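# Holtard tub notes (README)

Category: Home & Shed > Storage > Tubs and bins

Hi, and welcome to the folder. I'm Guangming Yan, and this is where I keep my notes on sorting the household into big plastic tubs, plus the list files that go with them.

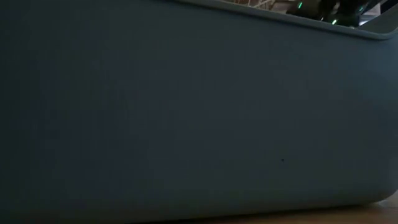

I started in November, when the shelves in the spare room had got to the point where finding a bike pump meant moving the Christmas lights, the camping plates and a box of cables I'm fairly sure belong to a printer we gave away. I'd been putting it off for ages. What finally got me going was my sister asking for her cake tins back (fair enough, I'd had them through two birthdays) and me not having a clue where they were.

## What's in the folder

- `tubs.csv` has one line per tub, with its number, its colour as I'd call it out loud, where it lives and what's in it
- `rules.txt` is the short version of the sorting rules below
- `moved.txt` is a running list of things that changed tubs, with a grumpy note beside most of them
- `old/` is my first go at all this, kept because I can't bring myself to delete it

The lists are plain text, so open them in whatever you like. I edit mine on my phone while kneeling on the floor, and you can tell from the spelling.

## The sorting rules

There are 8 tubs on the list at the moment. I tried 4 first, which sounded lovely and tidy, but you end up with tubs called things like "general" and "more general" and you're back where you started.

1. Sort by when you'd go looking for it. Camping plates go with camping, even though they're plates.
2. Heavy things on the bottom, and stop filling well below the rim. I like to leave a good hand's width.
3. Small loose bits go in a bag or an ice cream container first, then into the tub. A tub of loose screws, tape ends and fuses is a horrible thing to put your hand in!
4. Anything that could leak stands upright in the shed and doesn't get a tub at all.
5. If you've picked something up and put it down 4 times without deciding, it goes in the "ask" tub and somebody else in the house decides.

Rule 5 has saved me more arguments than the rest put together.

## About the colour column

This one confuses people, so a bit more on it. I write down whatever colour I'd say if I were yelling it down the hallway. My "dark blue-grey" is my partner's "grey", and the one I have down as "slate" changes its mind depending on whether the hall light is on. Please don't go fixing these! The number is what counts and the colour is only there to get you to the right end of the room.

I put the number on a bit of card inside, standing up against the wall of the tub. I did try labels on the outside and they peeled within the month. Masking tape held up better but left gunk behind, and then I spent a whole afternoon with eucalyptus oil and a rag (it does work, and the room smelled terrific).

## Emptying a tub

Every so often I take one right back to the bottom. Everything comes out onto an old sheet, the tub gets a wipe with warm soapy water, and I let it dry properly before anything goes back in. The corners are the annoying part. Grit and dog hair gather there and a cloth slides straight over the top, so I go in with an old toothbrush.

Tub 7 is next. It's meant to be winter woollies, but I know for a fact there's a colander in there.

## Using the lists yourself

Go for it. Copy them, delete my things, put in your own. If you come up with a better heading than "misc. string", please let me know. I've left in a few lines for things we no longer own, and they have an x at the start.

Last tidied 30th December, with the cricket on in the background. The cake tins were behind the esky, by the way, and she's got them back.

## Comments

**tritatitz_jo**
The ask tub is genius. Ours would be full by lunchtime, though. What do you do when nobody wants to decide?

**Guangming**
It sits there until someone trips over it, Jo. Then they get to decide!

**paddock_pete**
I write straight on mine with a paint marker. Ugly as anything but it stays put.

**mellieb**
Stealing "misc. string", it's perfect as it is.

## Related

- Holano shelf brackets: what I'd do differently
- Qin cupboard list, kitchen edition
- Camping box checklist
- Getting tape gunk off plastic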